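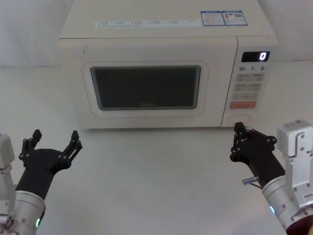
The white countertop microwave, stickers still on top.

I put off replacing our old microwave for most of a year, and when it finally gave up in March I was so tired of reheating soup on the stove that I nearly bought the first one I saw. I'm glad I waited for Els Wuyts next door to talk me into the Griltdale, because I've grown fond of it (as fond as a person can be of a microwave!).

I mostly cook for two, which means leftovers, oatmeal and a great many baked potatoes. A medium potato takes 8 minutes and comes out fluffy all the way through, where my old one always left a hard spot in the middle. Frozen peas are done in 2. Rice took me a few tries – I kept using too much water – but with a deep bowl and a loose lid it's now good enough that I've given the rice pot to my niece.

Defrosting is where I'd take off a point. Ground beef still goes gray at the corners if I'm not watching, so I run it at 30 percent power and stop to break it up with a fork. My friend A-yeong Lim has the Bostitz and says hers handles meat better, though she paid $40 more and can't stand the beep.

Speaking of the beep, it's gentle, and it doesn't nag if you leave your tea in there while you hunt for your glasses. Cleaning is easy too. I heat a bowl of water with some lemon slices until it steams, let it sit a while with the door shut, and then everything wipes off with a damp cloth, even spaghetti sauce.

I do wish the manual had a proper cooking chart. Mine is now a piece of notebook paper taped inside the cupboard, and I add to it whenever something comes out well. Four stars from me, and I'd buy it again.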